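Call for participants: Penry student robot project, winter group

The Penry project is looking for new members for its winter group. Penry is the student project of the Wanness robotics club, and we work on one question: how can a robot arm learn to handle ordinary things on an ordinary table? We are students from different departments, and most of us had never worked with a robot before we joined.

What you would do

Our participants collect examples by hand. You hold a gripper in each hand, so 2 grippers per person, and you do small tasks at a table: pick up a thing, bring it to another place, open it, close it, put it down again. The movements are recorded, and later the programming team uses them to train the arm in our workshop. We call the whole collection Faten. The goal for this winter is 200 good recordings of two-handed tasks.

We do not work only in the workshop. A robot that knows only a clean gray bench is not of much use in a home, so we prefer rooms where people live, with the furniture and the kitchen things that are already there. Fruit, vegetables, cups and tins are all welcome on the table. The person who does the recording decides the order of the tasks from a list, and a second person keeps the notes.
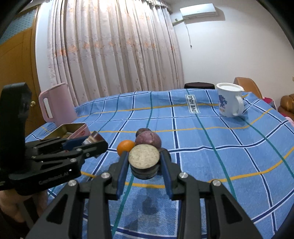

The work is quiet and it needs patience. A movement that takes one second with your own fingers can take much longer in the beginning, and many recordings must be repeated. Usually it becomes easier after the first afternoon. Please do not worry if you drop things, everybody in the group has done it – we also keep some of the failed recordings, as they are useful for the programming team.

Besides the recordings you can take part in the other work of the group:
- sorting and labeling the recordings
- repairing and adjusting the grippers (finger pads must be changed quite often)
- writing new task lists
- preparing for the Vodel student competition, where we want to enter with one team

Who can apply

We have 5 open places. You can apply if you are a student of any subject and any year. Programming experience is welcome but it is not required. You should be able to read and write simple English, because our notes and task lists are in English. For most of us it is a second language, so small mistakes are not a problem.

You should have time for 2 sessions every week until the winter break. One session takes an afternoon or an evening, and we agree on the times inside the group. If you have an exam week, tell us early and we will plan without you.

People who are left-handed are especially asked to apply. At the moment almost all our recordings are made by right-handed members, and this can be seen in the results.

What we offer

The places are not paid. Travel to the homes where we record is paid back when you bring the ticket. You will get an introduction to the grippers and the recording software, a key card for the workshop, and a written confirmation of your work at the end. Students who want to use the project for a term paper can discuss it with us in the first meeting.

How to apply

Send us a short message through the contact form of the Wanness club, with the word Penry in the subject line. Write what you study, on which days you are free, and why you would like to join – half a page is enough. We do not need a CV or grades.

The last day for applications is Sunday, October 29, 2023. We answer everyone by e-mail, and the first meeting of the new group is in the second week of November in the workshop. If you can offer a kitchen or a living room for an afternoon of recording but have no time to join, please write to us too.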